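4.2 Shading and the naming of yellow

Yellow turned out to be the most rewarding color in the whole study! Our 81 speakers in Flodevdale gave 476 names for it, far more than we had hoped for, and many were foods (butter, mustard, corn, ripe plantain). Lozano and Baidoo found the same richness in Bumow, where older speakers keep separate words for a sunlit wall and a shaded one.
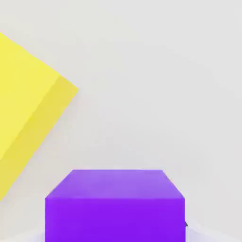
Figure 5. A yellow cube with a paler upper face and a deeper, more shaded lower face.

Younger speakers leaned on "light" and "dark" instead, and we would love to know when that shift began. The April interviews, coded by Quintero, offer a first clue: parents often used both systems in one sentence.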